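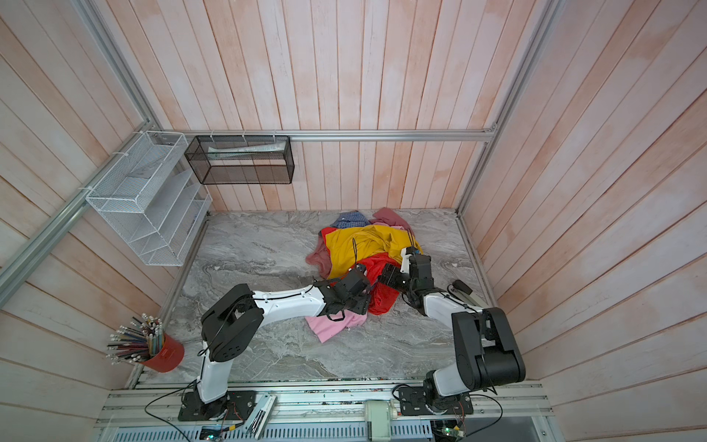

Page last changed: Monday, January 7, 2019

Chapter 4
Sorting and Grading Used Clothing

Before you start: read the chapter on fibers if you skipped it. You will need to know cotton from polyester by feel, and wool from acrylic. Burn tests come in the next chapter, not this one.

What this chapter covers
The path of a garment from donation bin to bale
First sort and second sort
Grades, and why two sorters give the same shirt different ones
Moisture, odor and mold
Working out yield

Key words: first sort, fine sort, grade, bale, wiper, shoddy, yield, reject

4.1 Where it all comes from

People clear out closets. After the holidays, before a move, after a death in the family. The clothes go in a bag, the bag goes in a bin or over a counter, and for most people that's the end of it. For the trade it's the beginning.

A bag is a mixed load. Shirts, one boot, a curtain, a belt, somebody's gym towel. Nothing folded, or it was folded and didn't stay that way. The sorter's first job is just to get the pile apart - one item in the hand at a time. Sounds easy. New hires lose more time here than anywhere else, mostly from pulling at a sleeve that's wound through three other things. Lift from the top of the heap. Don't dig.

The Tetness warehouse, which we'll come back to all through this chapter, took in 3688 pounds in one week of February. Of that, 829 pounds went out as reject. Keep these two numbers handy, you'll need them for the yield problems in 4.6.

4.2 First sort

Fast and rough. The question is only what kind of thing is it. Tops, bottoms, outerwear, household, shoes, reject. No grading yet. A sorter who stops to look at a label on first sort is slowing the whole line, and the labels get read later anyway.

Three things do get pulled right away:
Anything damp. One damp towel can spoil a bale.
Anything with a strong smell - fuel, smoke, mildew.
Anything sharp or hard left in a pocket. Check pockets with the back of the hand, from outside, before you reach in.

Tin-yau Tsai ran the first sort table at Tetness and taught it by touch. Trainees worked with thier eyes on the next piece while the hands finished the last one. Hard at first. Most had it within a month.

4.3 Fine sort and grade

Now slow down. Each category is split again by season, size group and fiber, then graded. Systems differ from firm to firm. The Edovton scale is used in this book as it's short:

Grade 1. Like new. No wear at cuffs, collar or seat.
Grade 2. Worn but clean and whole. All buttons, zipper runs.
Grade 3. Small faults. Pilling, light fading, a missing button.
Grade 4. Not wearable. Goes to wipers if cotton, shoddy if wool, and otherwise to mixed fiber.

Color matters more than students expect. Red and dark blue bleed, so a Grade 4 red cotton shirt makes a poor wiper - it can stain whatever it's used on. White cotton wipers bring the best price. Some buyers won't take reds at all.

Grade under white light. Under yellow bulbs a faded black looks fine and a tea stain dissapears.

Box: Two sorters, one pile
Tsung-han Fung gave the same 56 garments to two experienced sorters, a day apart. They agreed on every Grade 1 and nearly every Grade 4. The trouble was all in the middle, between 2 and 3, and mostly knitwear. How much pilling is too much? The scale doesn't say. We come back to this in 4.5, with the sample boards.

Think about it
Take five items from your own closet. Grade them. Have someone else grade them without seeing your list. Where did you split, and on what kind of fault?

4.4 Moisture, odor and mold

Cloth holds water long after it feels dry. Thick seams and waistbands are the worst, then padded shoulders. Press the seam between finger and thumb for a slow count of four. If it feels cool compared with the cloth beside it, set it on the drying rack and leave it out of the bale. Gray or black specks along the seam mean mold, and the piece goes to reject whatever its grade would have been.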